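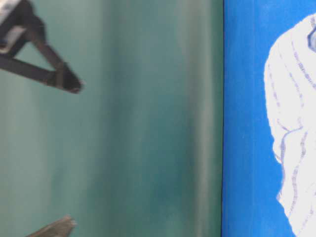 Notizen Vortrag Handtuchzelle, Werkstattabend bei Dreßler
Stand 21. Juni 2020

Einstieg (nicht ablesen!)
Guten Abend, schön, dass so viele da sind. Kurz fragen, wer schon mal eine Not-Halt-Taste gedrückt hat, und zwar im Ernst, nicht bei der Abnahme. Hände abwarten. Dann: Ich auch, im Oktober, und davon erzähle ich jetzt.

Worum es ging
Projekt Jarby, also Handtücher greifen, anheben, ablegen. Klingt harmlos, ist es meistens auch. Zwei Finger, ein Arm, ein Tisch und ein Haufen Frottee. Den Greifer haben wir von Gronby, die Steuerung haben wir selbst geschrieben (dazu stehe ich, auch wenn es gleich peinlich wird).
Nicht in die Technik vom Arm abrutschen, das kostet mich sonst wieder zehn Minuten.

Der Fehler
Langsam erzählen. Der Greifer meldet "Teil gegriffen", sobald der Motorstrom beim Schließen über die Schwelle geht. Bei einem Metallteil ist das wunderbar. Bei einem Handtuch kann aber auch nur ein Finger in einer Falte stecken und sich der Stoff davor aufstauen, und der Strom steigt trotzdem. Die Steuerung sagt also: Hab ich! Und der Arm fährt mit voller Geschwindigkeit los. 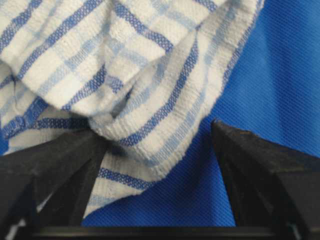
Frottee am Greifer: links Kontakt, rechts Luft bis zum Stoff

Kurz stehen lassen, die Leute schauen lassen. Dann fragen: Hättet ihr das als gegriffen gezählt? Beim letzten Mal ging die Meinung quer durch den Raum, das darf ruhig ein bisschen laut werden.

Was an dem Tag passiert ist
Griff 215 in der Serie. Meldung kommt, Arm fährt hoch, das Handtuch hängt einseitig, schwingt aus und legt sich um das Kabel vom Kraftsensor. Stecker halb raus. Und jetzt der eigentlich böse Teil: Der Sensor liefert nichts Neues mehr, und unsere Software nimmt einfach den letzten Wert weiter. Der war schön ruhig. Für den Rechner war die Welt also völlig in Ordnung, während der Arm am Kabel gezogen hat.
Ich stand daneben mit der Kaffeetasse in der Hand - der rechten, der Not-Halt war auch rechts. Drei Sekunden habe ich gebraucht. Die kamen mir sehr lang vor!
Verletzt wurde keiner. Kabel hin, Stecker hin, ein Finger verbogen. Das gleich dazusagen, sonst sitzen alle da und warten auf den Finger von jemand anderem.

Was wir geändert haben
Erstens: Sensorwerte bekommen ein Verfallsdatum. Älter als 60 Millisekunden heißt Stopp, ohne Diskussion. Das hätte von Anfang an drin sein müssen, und ja, es sind nur ein paar Zeilen.
Dann der Probehub. Nach der Greifmeldung geht es 40 Millimeter hoch, ganz gemütlich, und die Kamera schaut nach, ob der Stoff auf beiden Seiten anliegt. Wenn nicht, ablegen und nochmal. Macht die Zelle langsamer, bei Feltton haben sie deswegen ziemlich gemault. Verstehe ich auch.
Kabel liegt jetzt innen. Und der Not-Halt hat einen zweiten Taster auf der linken Seite bekommen (hier lacht meistens jemand, Pause lassen).

Falls noch Zeit ist
Frage nach den Fingern kommt bestimmt: nein, schärfere Spitzen helfen nicht, die haben uns Schlaufen aus dem Frottee gezogen. Weichere Auflagen haben wir probiert, die halten besser, nutzen sich aber schneller ab. Wer da was Gutes kennt, bitte nachher zu mir kommen, ich meine das ernst.
Frage nach der Schwelle: Höher stellen haben wir natürlich als Erstes versucht. Dann verpasst er die dünnen Handtücher.
Offen ist noch, was der Arm tun soll, wenn er nach dem Stopp mit hängendem Stoff dasteht. Im Moment bleibt er stehen und piept, bis einer kommt.

Adapter für den Beamer einpacken, die haben dort nur HDMI.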